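Skilberg open day, quick notes before I forget

Got there at 2, parking lot already full, ended up behind the Gredero building and walked. Sign-in sheet, sticky badge, coffee that had been sitting a while. Friday afternoon crowd, mostly parents and a few people from the trade.

Čestmír Machala took our group. Fast talker, good though. Started with the storage line, 392 items in the current catalog if you count colors. Bins, baskets, lids, those stacking trays everyone had in college. Hrubý used to make the lids, now its all in house. He passed around a cracked one from the early days and a new one. The new one bends a lot.

Then upstairs to the tidying rooms, the part I came for. Carpet, pale tables, toys and baskets to try out. Idea is you sort a kid's room the way you would at home and see which basket you reach for. I liked the ones with holes in the sides. Light, easy to see into, no dust sitting in the corners. My sister has the solid Bresex kind and things vanish in there for months.

Bohumila Šimek runs the rooms. Her advice: soft toys in one basket, hard ones in another, never mix. Also no lids for kids under 6, they just won't bother. Asked her about washing, she said rinse in the tub and leave upside down. Fine by me.

Shop on the way out, long line. Price on the big set was 549, put it back. Bought one white basket insted.

Next open day is in December, go early and eat first, the snack table was picked clean by the time we got downstairs. 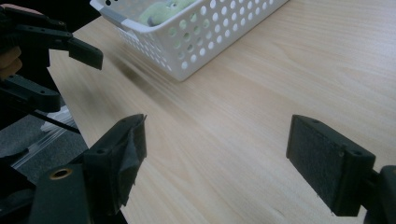

White basket with a green plush toy, upstairs at Skilberg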